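Dasmont 足球反弹网（Declercq 出品）
Prutorlow 球场器材 > 足球 > 训练器材 > 反弹网
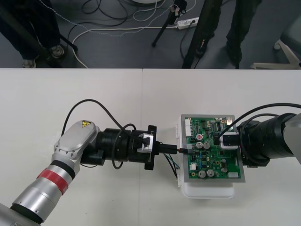

先把丑话说在前面：反弹网这类东西，我们一直卖得不太情愿。厂家的宣传册上写着“提升第一脚触球”“模拟真实比赛传球”，还有一句“职业级反应训练”。前一句勉强成立，第二句要打很大的折扣，第三句我们至今没弄明白是什么意思。一张绷紧的网会把球弹回来，它能做的就是这件事。弹得准不准，弹簧松得快不快，架子立在草地上会不会自己往后挪，这些才值得花钱之前问清楚，下面也主要写这些。

价格：1,519 元，含网面、框架、地钉和收纳袋
网面宽度：2 米
整套重量：约 23 公斤
质保：框架 2 年，网面和弹性绳不在质保范围内
库存：有货，十一月会再到一批
颜色：黑架白网，没有别的选择

请注意质保那一行。这套器材上最容易坏的恰恰是网面和弹性绳，厂家偏偏把它们排除在外。我们跟 Declercq 谈过，对方的答复是“耗材不保”，谈了两轮都是这四个字。框架是钢管，正常使用很难弄坏，所以这份质保听起来大方，真正用得上的机会不多。下单之前请把它当作没有质保来考虑，心里会踏实一些。

适合谁买

一个人加练的孩子，家里或者球场边有一块平整的地方，愿意反复做停球和一脚传球，这种情况值得买。守门员练近距离反应也能用，前提是有人在旁边踢球，自己对着网踢完再扑，动作是假的，练多了容易养出提前倒地的毛病。

业余队的教练想用它填补人手不够的训练课，我们会劝您再想想。反弹网一次只伺候一两个人，其余的人排队站着。一堂课本来就短，排队排掉一大半，回家的时候连汗都没出。有这笔预算，多买几个球和一套标志盘，效果多半更好。标志盘我们也卖，便宜得多，利润也薄得多，所以这句话您可以信。

想靠它练射门的，请直接关掉这个页面。大力抽射对着绷网踢，球回来的方向很难预料，有时候直奔面门。厂家自己的说明书里也有一条“不建议全力射门”，印在最后一页，字很小。宣传册的封面上却是一个正在抡腿的球员。两份东西看上去像两家公司做的。

角度调节

框架背后有一根支撑杆，带插销，可以把网面立得陡一些或者躺得平一些。陡的时候回的是地滚球，躺平一点回的是半高球，再平就是高球。厂家把这叫“多维度回球系统”，我们叫它支撑杆。

插销本身做工不错，孔位也对得上，单手能拔。麻烦出在每换一次角度都要走到网后面去，蹲下，拔销，抬架，再插回去。练习中间换来换去很打断节奏，实际用起来大多数人会固定在一个角度，从头用到尾。如果您只打算练地滚球停球，一块靠墙放的木板，或者干脆一堵墙，能替代它的大部分功能。墙的回球比网还稳定。墙也不收钱。

网比墙好的地方有两处。一是回球能离地，墙很难做到；二是声音小，住在小区里的人会明白这一点有多重要。对着车库门练过球的人家，通常跟邻居的关系都不怎么样。

安装

说明书上写“一人即可轻松组装”。一个人可以装，轻松谈不上。框架的几根管子靠卡扣接起来，这一步很快，接下来挂网才费力气。弹性绳要一根一根勾到框上，越到后面绷得越紧，最后那几根需要一个人压着框，另一个人拉。

我们的建议顺序：

先把框架平放在地上拼好，卡扣都听到响声再往下做。
四个角先挂，再挂每条边的中点，剩下的从中间往两边补。
不要从一个角开始沿着边一路挂过去，那样网面会歪，而且歪了以后很难救回来，只能全部拆掉重来。
挂好以后再装支撑杆，立起来，最后下地钉。

戴一副手套。弹性绳的挂钩是金属的，脱手会弹人。

地钉附赠的那一组偏短，雨后的松软草地上抓不住，踢一阵子架子就往后退。人工草场地又根本不让下钉。两种情况都需要往底杆上压沙袋，包装里没有沙袋。沙袋请自备，装沙的米袋就行，用不着买专用的。

用过的人怎么说

我们把样品借给了 Utcombe 少年队，没有要求他们写好话，也没有付钱。原话照登，错别字改过。

Nathalie Brouwer（两个队员的母亲）：“Sem 每天放学都去踢，大概新鲜了一阵子，后来就变成想起来才去。Luuk 倒是一直在用，他本来就喜欢一个人练。我觉得该练的孩子没有网也会练，不该指望一张网把孩子从沙发上拉起来。收起来以后袋子还是很长，我家的车后座要放倒才塞得进去。”

Luuk Brouwer：“左脚停球好一点了。高球不太准，有时候飞到篱笆外面。”

Sem Brouwer：“还行。”

Ward Prins（教练）：“训练课上用过几回，后来只在热身的时候放在边上，谁先到谁踢。孩子们喜欢，可是喜欢和有用要分开看。我没有看到比赛里谁的传球因此变好了，当然也可能是我没看出来。网面中间比四周回球快，踢惯了的孩子会专门找中间踢，这样一来练的就是瞄准，停球反而没怎么练。”

Sanne Smits（守门员教练）：“近距离折射可以练，我站在侧面踢，让守门员面对网。比找人当人墙省事。下雨天网会变沉，回球慢，我一般就不用了。”

关于中间回球快这一点，我们自己也试过，确实如此，各家的反弹网都有这个毛病，只是程度不同。Dasmont 在我们摸过的几款里算轻的。把四角的弹性绳多绕半圈能改善一点，代价是绳子老得更快。

关于那份“测试报告”

Declercq 的网站上有一张曲线图，说使用 Dasmont 训练以后触球失误明显下降。我们去要过原始数据，想知道参加的是什么人、练了多久、有没有一组不用网的人做对照。回信很客气，附了一份更漂亮的同一张曲线图。纵轴还是没有单位。

所以这张图我们没有放到页面上。也许训练确实有用，任何人认真踢一段时间的墙，触球都会有长进，这里面有多少功劳属于这张网，目前没有人拿得出证据。别的品牌也拿不出来，这一点上 Declercq 并不比同行更差。

既然这样为什么还卖它

框架结实。焊点平整，漆面在室外放了一个雨季没有起泡，卡扣也没有松。我们退掉过别家的反弹网，管壁薄得用手能捏出印子，价钱却没便宜多少。如果您已经决定要买一张反弹网，那么这一款是我们目前愿意发货的。

另外配件买得到。网面和弹性绳都能单独订，换网不用连架子一起扔。有些牌子网一破整套就报废了，这种生意我们不想做。

保养

弹性绳怕晒。不用的时候至少把网面遮起来，最好拆下来收进屋里，虽然我们知道几乎没有人会拆。冬天长时间不用，请把绳子松开，一直绷着过冬，开春第一脚就可能断。

网面上的泥等干了再拍掉，别用高压水枪冲，网结会被冲松。

插销孔里进了沙子会卡住，倒过来磕一磕，不行再上一点油。油不要滴在绳子上。

如果框架有一根管子弯了，别自己敲直，敲过的地方下次会在同一处折断。拍张照发给我们，单根管子可以补。

安全

小孩不要爬。架子看上去像个攀爬架，实际上它往前倒的时候很快，没有任何东西拦着。大人不在旁边的时候，请把支撑杆收掉，让网平躺在地上。

大风天气收起来。网面虽然透风，加上框的重量，翻倒以后砸坏东西的事情我们听说过不止一回，有一回是温室的玻璃。

球气不要打得太足。太硬的球回得又快又飘，对刚开始学停球的孩子没有好处。

常有人来问的事

室内能不能用？能，地板上垫一块旧地毯，压沙袋。天花板低的地方请把网面立到最陡，灯的事情您自己负责。

能不能换成手球或者排球练？球能弹回来，角度不一定合适，厂家没说行也没说不行。我们没有试过，不敢替它打包票。

跟厂家那款更贵的比，差在哪里？贵的那款多一个轮子底座和一个手机支架。轮子在草地上推不动，手机支架您应该猜得到我们的看法。网面和弹性绳是同一批货，我们对着配件编号查过。

有没有二手的？偶尔有，多数是孩子不踢了，家长卖回给我们。会重新换绳，价格便宜一截，到货会挂在清仓那一栏里。如果您只是想试试孩子有没有兴趣，等一张二手的比较划算。

配送和退货

包裹又长又重，快递员一般只送到楼下，请安排个人一起抬。没有电梯的楼房，下单时在备注里写清楚。

没有拆开收纳袋的可以退，运费您出。已经挂过网的也可以退，我们会扣掉一根新绳子的钱。到货时管子有磕碰的，请当场拍照，签收以后再说就很难跟物流理论了，我们吃过这个亏。

网上流传的几个折扣码都不是我们发的，填进去不会有任何反应。一次订购多套的俱乐部请直接来信，能让的价我们会让，让不了的也会直说。

相关商品
Dasmont 替换网面
Dasmont 弹性绳（整套）
加长地钉
标志盘
空沙袋（用米袋也行）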